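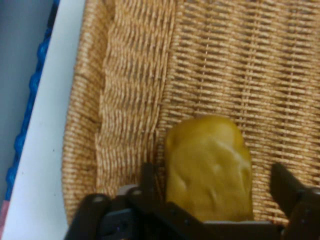
Figure 3. A rounded yellow item of food in a woven wicker basket, with the side wall of the basket curving up at the left.

4.2 The basket and the table beside it

When we began the Storko kitchen study we had rather expected the fridge to take up most of our pages, and it does have a long section of its own further on. But the households kept bringing us back to the open basket, the one that lives on the worktop or the kitchen table and seems to gather whatever has come in from the shops without a settled home. Of the 415 diary entries we collected over four weeks, a surprising share had a basket in them somewhere, even in entries that were meant to be about cupboards, and we have tried in this section to do justice to the affection with which people wrote about them.

The baskets themselves were mostly of the sort shown in Figure 3, woven closely enough to hold small things but with enough give in the sides to be pushed up against a wall or a bread bin. Several of our ten households told us they liked wicker for its looks first of all, and only came round to its practical side later on. Air gets in through the sides, crumbs and bits of onion skin drop down into the weave, and every so often the whole thing is carried to the back door and knocked against the step. One household lined theirs with a tea towel and changed it at the same time as the bedding, a habit we thought very sensible and which two of us have since taken up at home.

What goes into the basket is a looser matter. Potatoes and onions were the regulars, followed by rolls, lemons, garlic and the odd squash in October. Peppers were the most argued over of all. Some households put them straight into the salad drawer on coming home, others kept them in the basket until they were wanted, and quite a few did a little of each, according to how full the fridge was and who happened to be unpacking. We had asked people to write down where each vegetable was kept, and had left only one line for the answer. With peppers the one line was hardly ever enough, and the writing went round the corner and up the margin.

We also came to see that the basket cannot be properly understood without the bit of table next to it. In our first coding scheme, borrowed with small changes from the Nillance pilot, an item was either "stored" or "in use", and we soon found ourselves with a great heap of entries that would go under neither heading. A pepper taken out of the basket and put down on the table is on its way somewhere, perhaps to the chopping board, perhaps back again when supper turns into beans on toast. We ended up adding a third code, "set out", and went through all the early diaries again with it, which took a good deal longer than we had allowed. 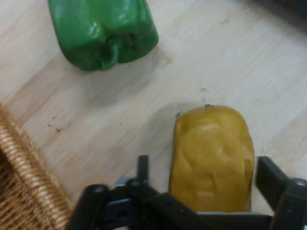 Figure 4. Green and yellow peppers set out on a pale wooden table, with part of a wicker basket also on the tabletop.

The arrangement in Figure 4 is a fair illustration of what we mean by the new code. The peppers lie directly on the wood, with no plate or board under them, and the basket shares the table with them. In the diaries, people gave all sorts of explanations for leaving things out like this. Some wanted to see what they had before deciding on a meal. Others were picking over the older vegetables, feeling for soft places and turning them about to look at the creases in the skin, and wanted the doubtful ones where they would be noticed. A wrinkled pepper was seldom thrown out on sight. It was moved to the front, or put by for a soup or a stew, and one diary has a charming run of entries in which the same pepper is promised to a different dish on each of four evenings.

Colour mattered more than we had thought it would. Green peppers were bought for cooking and the yellow and red ones for eating raw, at least in the households that drew any line at all, and this had a bearing on which were left out and which were tucked away in the cold. We did not ask about colour in the diary sheets, so our remarks here rest on what people chose to tell us over a cup of tea at the closing visits. The sheets for the second round have a column for it, along with a good deal more room in the margins.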